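4th May

Up before six again, and for once I didn't mind it. The light was coming in over the allotments and there was a blackbird going on the shed roof as if he'd been paid for it, so I took my tea outside in my dressing gown and stood on the cold step until my feet complained. I do love the garden at this hour, even in the state it's in (and it is in a state, the bindweed is already through the gravel and I only cleared it at Easter).

Caught the early bus to Veltesgate for the walk I'd been promising myself since November. The old canal path has been shut most of the winter, but they've finished the bank now and you can get all the way through to Mottram without climbing over anything. I'd forgotten how long that first stretch is! There were cowslips all down the cutting, far more than last year, and a heron at the second lock who let me come surprisingly close before he took himself off over the field, looking very put out.

I stopped at the lock cottage to read the stone over the door, which says 1771, and had my sandwich on the wall opposite. Cheese and the last of the green tomato chutney. I ought to have made more of that chutney. It was a bad year for tomatoes but a very good one for things you can do with tomatoes that won't ripen, and I gave too many jars away at Christmas out of pure showing off.

The path gets muddy past the aqueduct and I went in over one boot, so the last two miles were rather squelchy. Still, I got to Mottram in time for the 29 bus home and had the whole top deck to myself, with my wet sock drying on the rail in front of me like a flag of surrender. I very nearly fell asleep, and only woke properly when we went over the bridge at Heltetlow and the sun came straight in my eyes.

Home, bath, clean socks, toast. I sat at the table with the map spread out and tried to work out whether I could manage the next part, up to Prullel, in a day. I think I could if I set off early and didn't dawdle over every heron, but the contour lines do get very friendly with one another towards the end.
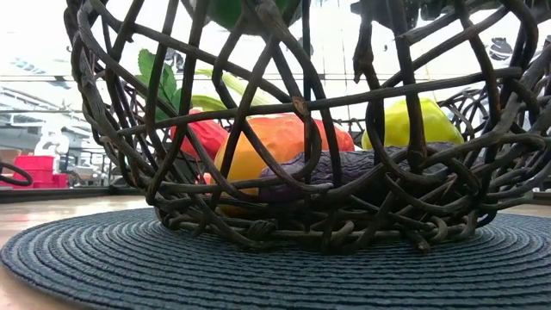
Evening

Rain since teatime, so no watering to do, which suits my knees. I've moved the sweet peas back under cover all the same, as they're still soft and the wind was getting up. The beans can take their chances.

I meant to answer letters and instead read 120 pages of my library book without lifting my head, and now the tea beside me has gone quite cold and it's far later than I thought. My boots are by the back door stuffed with newspaper. I must remember to buy plasters, and to look up the times for the Prullel bus.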